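Lista de verificação de pré-viagem: autocaravana e equipamento de navegação
Percurso Plurkau – Kustholm, época de verão

Preencher antes da partida e repetir em cada paragem com pernoita. Estados admitidos: C (conforme), NC (não conforme), NA (não aplicável). Qualquer NC nos pontos 1 a 3 impede a saída.
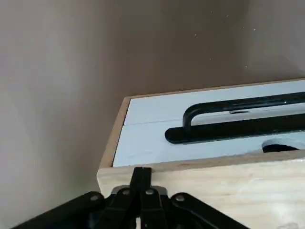
Última atualização desta página: 8 de julho

1. Rodas e travagem

1.1 Pressão dos pneus medida a frio, de acordo com a placa da porta do condutor. Estado: C
1.2 Aperto das porcas verificado com chave dinamométrica, 145 Nm. Estado: C
Comentário: duas porcas da roda traseira direita cederam um quarto de volta. Reapertar após os primeiros 90 km.
1.3 Travão de estacionamento segura o veículo carregado em rampa. Estado: C
1.4 Data de fabrico dos pneus legível no flanco. Estado: C
Comentário: o sobresselente é do jogo antigo. Substituir na revisão de novembro.

2. Gás

2.1 Garrafa fixa na vertical, com as duas cintas apertadas. Estado: C
2.2 Tubo flexível sem fissuras e dentro do prazo. Estado: NC
Comentário: prazo ultrapassado. Tubo trocado na oficina Levchenko e ensaio de estanquidade repetido com água e sabão, sem bolhas. Passa a C.
2.3 Válvula da garrafa fechada durante a marcha e na travessia de ferry.
Comentário: a tripulação do ferry de Grunby pede para ver a válvula no embarque. Deixar a porta do compartimento destrancada até à inspeção.
2.4 Grelhas de ventilação inferiores desobstruídas. Estado: C

3. Carga

3.1 Massa total confirmada em báscula. Estado: C
Comentário: pesagem feita com o depósito de água limpa a um terço. Com o depósito cheio a margem fica curta; atestar só à chegada.
3.2 Armários superiores com fecho engatado. Estado: C
3.3 Objetos pesados ao nível do piso, encostados à antepara. Estado: C
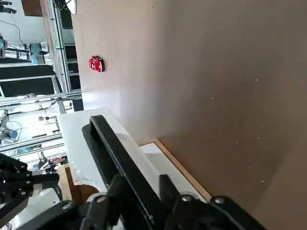 3.4 Bicicletas no suporte traseiro, placa refletora visível. Estado: NA

4. Navegação e documentos

4.1 GPS portátil com mapas atualizados e cabo de 12 V testado. Estado: C
Comentário: introduzir altura e largura do veículo no perfil. Com o perfil de ligeiro, o aparelho propõe o túnel velho à saída de Plurkau, sem altura livre suficiente.
4.2 Mapa em papel da zona de Kustholm. Estado: C
4.3 Bateria externa carregada a 90 % ou mais. Estado: C
4.4 Carta verde, certificado de inspeção e reserva do ferry na mesma bolsa. Estado: C

5. Eletricidade

5.1 Cabo exterior totalmente desenrolado durante a utilização. Estado: C
5.2 Disjuntor diferencial dispara no botão de teste. Estado: C
5.3 Consumo simultâneo limitado a 2.000 W no parque de Kustholm.
Comentário: chaleira e aquecedor não podem funcionar ao mesmo tempo.

Pendentes: 1.2 (reaperto) e 1.4 (sobresselente).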